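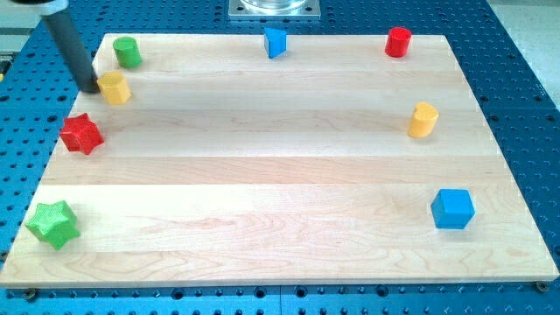 About us, and about the arm that wouldn't stop pushing

Hi! We're Potetti, a small shop that builds and tunes tabletop robot arms for sorting and pushing work. If you've come from our products page you already know about Wotorico, our control software. If you came from the talk we gave on stuck-contact faults, welcome, you're in the right place, and yes, the whole sorry story is further down.

I started the company after years of fixing other people's arms. I liked the fixing more than the selling (still do), so most of what we take on is the awkward stuff: arms that drift, arms that drop things, arms that pass every test and then misbehave the moment you go get coffee.

What we do all day

We push blocks around a board. I'm not kidding, that's a big part of the job! Colored shapes, stars and cylinders and a cube and so on, a maple board, and an arm with a plain rounded rod on the end instead of a gripper. A rod can't grab anything, so all it can do is nudge, and nudging is a really honest test of a controller. A cylinder rolls its contact point around on you. A star catches on its points. If your force limits are sloppy, you find out fast.

Customers send us their settings, we run them on our own board, and we write back with what broke. Fakhoury, our longest-running customer, makes packing lines and has been sending us trouble since our first year. We love them for it.

The fault

So, the bad day. We'd shipped a Wotorico update to Fakhoury with a new contact filter in it. The filter smoothed out the force readings so the arm wouldn't twitch every time it touched something. It looked great on the bench, lovely slow pushes, no chatter at all, and I was pretty pleased with myself.

What I'd missed was the delay. When the tip got down against the board and stayed there, the filter kept reporting the old, lighter reading for 95 milliseconds. That doesn't sound like much, but the position loop saw an arm that hadn't reached its target and leaned in harder. And harder. On one of their pushing stations the rod jammed against a fixture and bent its mount before the drive tripped on overcurrent. Somebody had been clearing parts from that station a few minutes before. They weren't hurt, and I still don't enjoy writing that sentence.

Fakhoury shut the station down and called us. We pulled the update from every site that afternoon and told all of our customers why, including the ones who hadn't installed it yet.

Then we tried to make it happen at home, and for nearly 4000 pushes it wouldn't! We were getting grumpy. The trick was the angle. We'd been coming in steep, and their station came in low, so the rod skidded a little before it dug in, which kept the filter confused for longer. Once we copied their angle we got 12 jams in one evening, with the force turned way down and the guard closed.

What changed

The safety limit now reads the raw force signal, straight from the sensor. The filter can smooth whatever it likes for the motion side, but it doesn't get a vote on stopping. There's also a plain timer: if the tip is commanded to move and doesn't, the arm backs off and waits for a person to reset it.

We also wrote Beris, our fault rig. Beris is a set of 61 nasty little tests that every release has to get through, with low approach angles, jammed blocks, a sensor that freezes, a sensor that lies, a cable pulled halfway through a push. Anyone here can add a test, and no one can take one out without the rest of us agreeing.

Want to talk?

If you've got an arm doing something weird, send us the logs and a short note about what you saw. Logs from before the fault are worth more to us than a tidy summary, so please don't trim them. And if it's pushed, pinched or bumped anybody, power it down first and write to us after.

We take on new bench work most months, though we close for the first half of July to rebuild the rigs.

Page last updated 12 June 2026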